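Evley Home Tasks Study: Participants Wanted

Can a machine clear a table yet? Sometimes, with a lot of help. The Lindorholm lab is running a study on small household chores, and we need adults who do these chores every day to work with us on it. The study runs through August.

What you would do

You will come to our building on Salminen Street for two sessions. In the first, you do the chores yourself by hand: picking up small items, moving cups, wiping down a surface, putting things back. In the second, you guide a small robot arm through the same jobs using a hand controller. Training takes 12 minutes and you can repeat it if you want to.

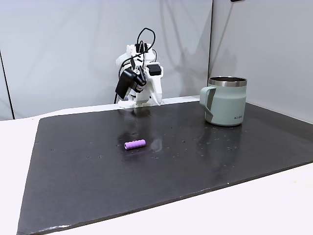 Most people are slower with the controller than they expect. That is fine. We are comparing how people and machines handle ordinary objects, and slow or failed attempts count the same as good ones. After each session you fill out a short form about which chores you would hand over to a machine at home and which you would keep.

Who can take part

You must be 18 or older and able to sit at a table for an hour at a time, with breaks. You do not need any technical background. People who clean, cook or stock shelves for a living are especially welcome. If you have used a robot arm at work, please apply anyway and say so on the form.

Pay

You will receive $175 after the second session. Parking is free in Lot B, and bus 88 stops across the street.

How to apply

Fill out the sign-up form at the front desk, Room 447, or ask for one to be mailed to you. Morning and evening times are available. We reply to everyone, including people we cannot place this round.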